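To: Nisudent robotics club list
From: Edvin Lindholm
Date: 1st July
Subject: Re: Pushing task — what we're submitting and what still needs fixing

Hi all,

Replying to the list and not just to Daryna, as a few of you asked me the same things after the last session and I'd sooner write it out once. Her message is quoted below with my answers between the paragraphs. If you only have time for one part, read the bit about the task wording, because that affects everyone who is writing code for the Janard round.

Daryna Panasiuk wrote:

> Hi everyone,
>
> I went through the task sheet for the Janard round again last night and I think we have been reading it more generously than we should. It says the instruction will be given "in plain language" and that the arm has to move one block relative to another block or to a part of the board. We have been practising with instructions that name both the colour and the shape every time. The sheet doesn't promise that. It could just as well be "push the star to the left side", and then the program has to decide what to do.

Agreed. I read the sheet again too and there is nothing in it that says both will be named. I wrote to the organisers in June to ask and the answer was that they would not comment on the wording of the instructions before the day. We should take that as a yes.

What I'd like is for the language part to return a list of candidate blocks and not a single one. If the list has one entry, we go ahead. If it has more than one, we need a rule. At present the code picks whichever block the vision part happened to report first, and that order changes from run to run. It is why the same instruction gave two different pushes last week and why a few people thought the arm was faulty. The arm did what it was told.

> The set we have been using is awkward for this, which I think is deliberate. There are two of each colour, so colour alone never settles it. The stars and the cylinders both come in red and green. The heart, hexagon, triangle and cube are fine on shape alone. So "the red one" is ambiguous, "the star" is ambiguous, "the heart" is fine.

Yes, and that's a good short way to put it for the write-up. Could you put that paragraph in more or less as it stands? The judges at Rolville last year complained that teams described their software at length and never said what made the problem hard.

For the rule, my suggestion is the dull one: if more than one block matches, choose the one nearest the tool tip at the moment the instruction arrives. It's easy to explain, it's easy to test, and it gives the same answer every time for the same layout. I know some of you want the program to stop and ask a question. I like that better as a piece of work, but the sheet gives no points for it and the clock keeps running. We can do it next term. 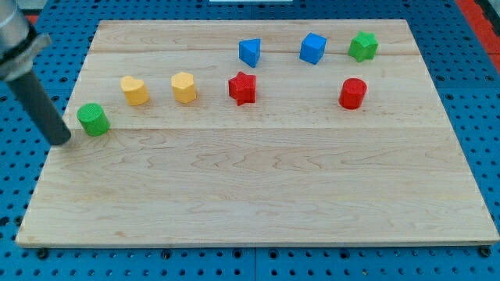

On starting layouts, I'd like us all to use the same ones until the round. Blocks in the upper half of the board, nothing in the lower half, and the arm parked at the left before the instruction is read out. I have been setting the blocks out a bit unevenly on purpose. When they were in neat lines the planner got away with some very lazy paths, and as soon as a block sat slightly out of line it would clip the neighbour on the way past.

Please don't move the board on the pegboard table. If it shifts even slightly, the camera calibration is out and it takes most of a session to put right. If you do have to take it off for some reason, write it on the sheet by the door so that the next group knows to recalibrate before they run anything.

> Second thing. I'm not happy with the rod height. We had the tip dragging on the wood in some runs, and in others I think it was riding too high and tipping blocks when it should have been pushing them. Has anybody measured it?

I have now. The clearance was set at 4 millimetres in the configuration file, but the start-up script was overwriting it with an older value, so whether you got the right height depended on which way you started the program. That's my mistake, from when we changed over from the Padilla controller and I left the old script in place. It's gone now. Start everything from the menu and you will get the right number.

The board is not perfectly flat either. It's made of planks joined side by side and there is a slight change in level at the join across the middle. It isn't enough to see unless you lay a ruler on it, but it's enough that a height tuned on the far side may be wrong on the near side. When you test, please test pushes that cross the join as well as pushes that stay above it. Most of our recorded runs stay above it, and I think that's one reason our results looked better than they should have.

> Third, the cylinders. They are much harder to push straight than anything else. If the rod is even a little off centre, the block slides off to one side and the arm carries on as if nothing had happened. The cube at least gives you a flat face. Is it worth treating the cylinders differently?

I think so, but I'd like to see it done in a general way. What I'd suggest is shorter pushes with a fresh look between them, for every block. Push a short distance, look again, correct, push again. It costs time on the easy shapes, but it saves us having a special case for every shape, and the heart and the stars have troubles of their own. A push into the notch of the heart is lovely and a push on one of its curves is as bad as a cylinder. With the stars it depends which point you catch.

I tried it by hand with the step set short, and the cylinders behaved much better. I don't have proper numbers yet. It was one afternoon, with one person at the keyboard, and I was choosing the start positions myself, so please don't quote it in the write-up.

Two people should take this on as a pair. It needs somebody who knows the planner and somebody who knows the vision part, because the timing between them is the difficult bit. If the camera takes its picture while the arm is still over the block, the block disappears and the program decides it has left the board. At the moment we wait 800 milliseconds after the arm backs off, which works but is slow once you're doing it after every short push. I'd guess it can come down a fair way. Try it and see.

> Last thing, the recordings. We have a lot of runs saved with no note of what the instruction was. I can't use those for anything. If the instruction isn't written down, the run is just an arm pushing a block around.

I can only back this up. From now on, a run without an instruction doesn't get saved. The recording program will refuse to start until the text box has something in it. I know that will annoy people who want to do a quick test, and for a quick test you can simply not record.

While I'm on it, please write the instruction the way you would say it. Somebody has been typing "RED CYL TO L EDGE" for every run. It's tidy, but the whole point of the exercise is that a person who has never seen our code can say what they want done. "Slide the red cylinder over to the left side" is what we need. So is "move the heart away from the hexagon", or "put the cube next to the green star". Spell things your own way, too. We had one run fail because the program knew "color" and didn't know "colour", which is embarrassing for a club in this country.

So, what's left to do before the round:

Candidate list and the nearest-block rule. I'll do the language side. I need somebody for the tests.

Short pushes and the shorter wait. Needs a pair, as above. Reply to me directly if you want it.

Pushes across the join. Anybody can do this in an ordinary session. Record them properly.

Write-up. Daryna has the draft. Send her your section as plain text and please don't send her a formatted file, as she then has to undo all of it.

The emergency stop check. Everyone who is going to be at the table on the day has to have done it with me, including those who did it last year.

One question I can't answer yet is whether we bring our own blocks to Janard or use theirs. The sheet says "a comparable set will be provided". Ours have a rough, patterned finish that the rod grips quite well, and if theirs are smooth we may find everything slides more than we're used to. I've asked. Until I hear back, I'd plan for theirs and pack ours as well. If anybody has a smooth block of much the same size at home, bring it along and we'll see how the rod copes with it.

There is also the matter of the van. I've booked it for the trip down but not for the return, because the form wanted a time and I don't know when the prize-giving finishes. If you went last year and remember, let me know.

Daryna, thanks for going through the sheet so carefully. Could you send me the part of the draft on ambiguous instructions when you've got it? I'll add the paragraph on the nearest-block rule and send it straight back to you.

Edvin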